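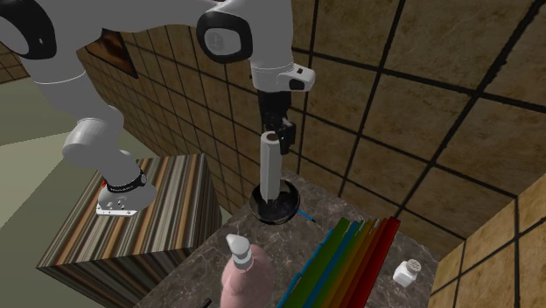 I added up what we spent last year on things we use once and throw in the bin. Kitchen roll, cling film, foil, wipes, freezer bags, sponges. It came to £318 for two adults. Thread on what I've changed in January and what I've left alone.

---

The £318 is from the Tanar app, which keeps old receipts if you dig for them under "orders". It leaves out loo roll and bin bags. It also leaves out anything bought at the corner shop, so the real figure is higher.

---

For scale, the whole food shop was £1,926 over the same months I could get full receipts for. We don't eat meat and Rin gets lunch at work, so don't compare yours with ours.

---

Wipes were the worst. I was buying the Dollell ones in the big tub and using three or four to do a hob. I've gone back to a spray bottle and a cloth. The hob takes the same time.

---

Cloths: I cut up two old bath towels. Hem them if you have a machine. I didn't and they shed fluff in the wash for the first few goes, so do them separately from anything black.

---

Dirty cloths go in a bucket with a lid under the sink, dry. Don't soak them. I tried soaking and by Tuesday the cupboard smelt like a pond. 60 degree wash with the tea towels, no softener. Softener stops them soaking anything up.

---

Kitchen roll I have kept. I know some people manage without it. I still want it for oil, for the cat being sick, and for drying tofu. We get through a lot less now it isn't the first thing I reach for. 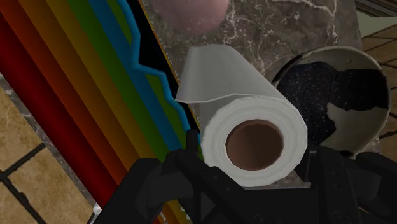

*Kitchen roll, end on, with the loose sheet curling up.*

---

What helped was moving it. It used to stand next to the kettle and now it lives on top of the fridge. The cloths have the spot by the kettle. Rin grumbled for a week.

---

Cling film: plate on top of a bowl. I have nothing cleverer to offer. Felicja Jakubowski swears by beeswax wraps and gave me a set. They're fine on cheese. They won't hold on to a wet bowl and you can't wash them hot.

---

Freezer bags: I wash the ones that had bread or fruit in. I don't wash the ones that had curry in.

---

Surfaces, as a few of you asked. Check what yours is before you put vinegar on it. Vinegar and lemon will dull marble and limestone. Washing-up liquid in warm water, wipe, then dry with a second cloth. That's all stone needs day to day.

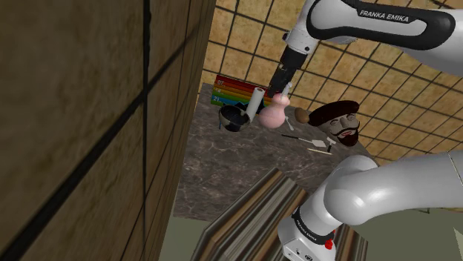

*Marble worktop and square tiles. Keep vinegar off the marble.*

---

Glazed tiles don't mind vinegar much but the grout does if you do it often. I use bicarb paste and an old toothbrush on grout. I bought a bottle of Drikerel for it before Christmas and couldn't see any difference between that and the bicarb.

---

Foil I haven't cracked. I reuse it for baked potatoes until it splits. If anyone has a way of doing garlic in the oven without it, reply below and I'll try it.

---

Someone's asked about sponges. I switched to a wooden dish brush with a head you can replace. It's bad at glasses, so I keep one cloth back for those.

---

I'll add up the January receipts when the last Tanar order has gone through and post the figure on the end of this thread.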